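The pitch from Galtico goes like this. A person takes the controls, does the job 100 times, and the machine picks it up from there. I have sat through two of these demos now, one with a pair of remote arms and one where the trainer simply took hold of the wrist and pushed it through the motions. Both looked great. Both were also done by people who already knew exactly how the job should go.

I don't doubt the copying. I doubt what gets copied. Castillo says its system needs 28 runs to learn a task, and I would like to know who did the 28 runs and how bored they were by the last one.

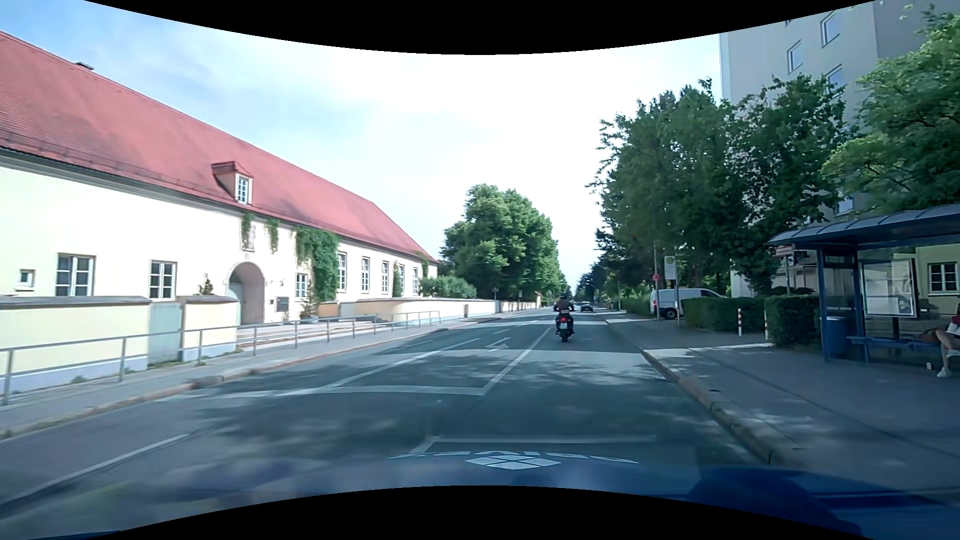 Showing a machine how to drive is the oldest form of this idea, and it has the same hole in it. The record holds the steering, the pedals and the view over the hood. It leaves out why the driver did what he did. Take a motorcycle ahead, a turn arrow on the asphalt, tree shadow across the lane and a bus shelter off to the right with someone sitting at it. Suppose the driver eases off a little. Was it for the bike, the shade or the bus stop? He may not know himself, and the machine has to guess.

The Vevico people answer that more runs will sort it out. Maybe. But if 30 drivers all have the same lazy habit, more runs will only teach it better. I'd want to see the bad runs, and who decided they were bad, before I paid for any of it.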